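Una mañana en la feria del juguete de Carkavdale

Llegué a las doce menos algo, con un café en la mano y sin haber mirado el plano, así que entré por la puerta de atrás y me topé de frente con los juegos de cocina.
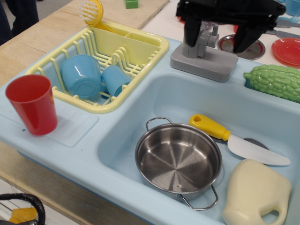
El fregadero azul claro, con su escurreplatos amarillo y la ollita metálica dentro de la pila.

Y ahí me quedé, claro. De pequeña tuve uno parecido (mucho más feo, todo hay que decirlo) y me pasaba las tardes fregando platos que no había ensuciado nadie. Lo que me ganó fue el cepillo amarillo asomando por detrás de los vasos, ¡con sus cerdas blancas y todo! También hay un melón amargo verde, lleno de bultitos, apoyado en el borde. ¿Quién le pone un melón amargo a una cocinita? Me encanta. Mi abuela se habría reído una semana entera.

En el puesto de Bivley charlé un buen rato con Boglárka Pap, que lleva 24 años vendiendo menaje en miniatura y sigue hablando de teteras como si acabara de descubrirlas. Me contó que en su almacén guardan unas 200 referencias y que las jarras son lo que más se pierde en las casas, detrás del sofá casi siempre. Le compré dos tazas para mi sobrina y pagué 12 euros, con bolsa incluida.

Después pasé por Gill, que son más de puzles, y por Pastomon, donde había tanta cola para los trenes que lo dejé para otro año. El pabellón del fondo era un horno y los bocadillos, carísimos. Eso sí, el guardarropa es gratis y cierra a las siete. Yo salí a las cinco, con los pies destrozados y el catálogo de cocinitas bajo el brazo.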